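4.2 Reading from the screen during long procedures

Staff at the Hovska site work from a monitor for most of a shift, and their accounts of tired eyes differed from those given at Kedumgate.
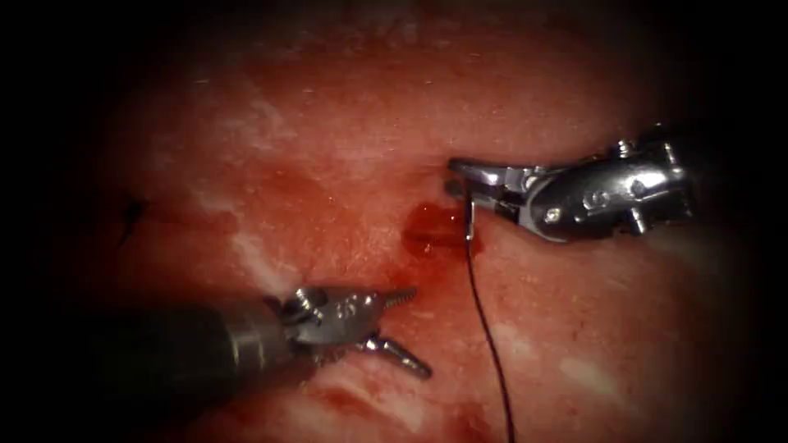
Figure 2. Close view of tissue with two surgical instruments.

Henrique Gouveia wrote in his diary sheet that the glare bothered him less than the dry air, and that by four in the afternoon he was blinking on purpose. Similar remarks came up in 11 of the 36 diaries, mostly from people on the late shift. Dry air was mentioned more often at Hovska, where the vents sit above the seats, than at Kedumgate.

We had expected screen brightness to be the main complaint. Nearly all staff had set it themselves at the start of the week and left it alone. Text size came up in two diaries, both from Kedumgate, where patient notes open in a narrow side panel.

Breaks were harder to compare. Kedumgate logs them by the clock, while Hovska leaves them to the team lead, and the Saturday sheets there were often blank. We left Saturday out of the break totals but kept the written comments, which are taken up in Section 4.3.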